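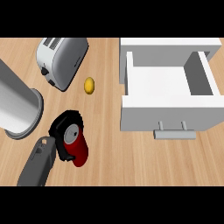
I've been meaning to write up Domodus for ages, and now that the club has had a proper run at it I finally can. Short version: we love it, it has a few annoying habits, and if you run an after-school robotics group with more students than robots, you should have a look at it before you spend anything on hardware.

A bit of background first. I help run the robotics club at a secondary school in Visville. We meet in a computing room after lessons, we own a box of very tired wheeled kits, and for years our students have wanted to work with arms. Proper arms, with grippers, picking things up and putting them somewhere else. We never had the budget or the floor space. So when the Tralier student challenge announced that its early rounds would be done entirely in simulation, with Domodus as the entry platform, we signed up the same evening and worried about the details later.

## What you get

Domodus is a desktop simulator for two-armed robots working on household jobs. You get a wooden tabletop, a set of objects and some furniture, and you tell the arms what to do with them. Our students started with the kitchen set, so it's been toasters, lemons, fizzy drink cans and a white cabinet with a drawer, over and over, until I started seeing that drawer when I closed my eyes.

You can drive the arms by hand, write a script, or record yourself driving and then edit the recording. That last option is the one our lot took to straight away. A student steers the gripper over to the can, closes it, carries it towards the drawer, and afterwards they can go back through the recording and tidy up the silly detour they made in the middle. It feels a bit like editing a video, and the ones who'd been nervous about code were suddenly the ones staying late!

The activity packs are separate. We used the Liao pack, which has graded tasks and a short worksheet for each. The worksheets are good. They're written in plain words, they don't talk down to anybody, and the harder ones leave the method completely open.

## Setting up

Easier than I'd feared. The installer ran without a fight on the school machines, although it did need an administrator password twice, so warn your technician. The first launch is slow while it unpacks all the objects. I thought it had crashed and very nearly killed it. Leave it alone and go and make a cup of tea.

After that it ran nicely on everything except the two oldest laptops, where the shadows made it crawl. There's a tick box for simpler lighting under the display settings (not under performance, where I spent a good while looking), and with that switched on they coped.

## The tasks

The early tasks are gentle. Nudge the lemon to a mark, touch the toaster without shoving it, that sort of thing. The lemon is a brilliant teaching object, by the way. It rolls just enough to punish a careless approach, and there was a lot of shouting the first afternoon.

Then comes the can. Putting a can in an open drawer sounds like nothing at all, and it kept the club busy for most of October. Grip it too low and you can't get it over the drawer front. Grip it at an odd angle and it arrives tilted, which is fine if you only want it in the drawer and no good if you want it standing up. One pair decided the best plan was to grab it near the top and sort out the angle on the way over. Another pair wanted to straighten it up before moving off at all. They argued about this happily for two sessions, with diagrams, and I couldn't have planned a better lesson on motion planning if I'd tried.

What I appreciate most is that the physics has some give in it. Things slip. Things topple. If you bash the drawer handle on the way past, you've moved the drawer. I've used simulators where objects stick to the gripper as if by magic the moment you get close, and students learn nothing from those except how to get close.

The camera views are worth a mention too. You can look down on the table, go low, or lock the view to a gripper. We found that beginners always pick the overhead view and always misjudge height in it, so now I make everyone do their first attempt from above and their second from the side. The look on their faces when they see how far above the lemon they'd been hovering!

## The log

Every attempt gets saved with its result and its settings, and you can sort and filter the lot. By the time our entry went in, the club's log stood at 2559 attempts. That's across everybody, hand-driven and scripted together, and it includes a great many that lasted a few seconds and ended with a can on its way to the floor.

I didn't expect the log to matter so much. But students began using it to settle arguments. Someone would claim that closing the gripper more slowly made no difference, someone else would filter the runs by closing speed, and off they'd go. We ended up making charts for our Tralier write-up straight from the export, which comes out as an ordinary spreadsheet file. Do check the column headings, though. A couple of them are abbreviated so fiercely that I had to go to the manual.

## Things that bothered me

The undo. It works in the recording editor and doesn't work when you're arranging the table, so if a student moves the cabinet by mistake, they have to put it back by eye or reload the whole layout. We lost a lovely set-up that way. Save your layouts under new names, constantly.

The second arm is awkward to learn. Both arms share one set of keyboard controls and you switch between them with a key press, which meant that for weeks our students just parked one arm out of the way and did everything with the other. A pair of game controllers fixed it (one each, two students, a great deal of giggling), but the guide barely mentions that you can do this. I'd love to see it put on page one.

Sound is either on or off. In a room full of machines, you want it off.

And the final Liao tasks are a big jump from the ones before. Our older students enjoyed the challenge, while the younger ones hit a wall and drifted back to rolling lemons. A couple of in-between tasks would help enormously. We wrote our own in the end, which was simple enough to do: you save a table layout, write a sentence or two of instructions and set what counts as finished.

## How the club got on

Our entry went in on time, which for us is an achievement. The students chose to submit the can and drawer task with a scripted solution, plus a page on the methods they'd tried and dropped. I think that page was the best thing in it. We're waiting to hear about the next round, and meanwhile they've begun a project of their own, clearing the whole table with both arms going at once. It's chaos at the moment. Arms everywhere.

The club has grown as well. A few students came along to watch a friend and ended up with a login by the time we packed up.

## Would I recommend it?

Yes, very happily. I'm giving Domodus 4 out of 5, with the missing mark for the undo and the steep finish to the Liao pack. If your students already have a real arm to work with, I'd still look at it for practice between sessions. If they don't, get hold of it, put the lemon on the table and let them loose.

One last practical tip: turn on autosave for recordings before the first session. It's off when you install it, and I found that out with a room full of teenagers looking at me.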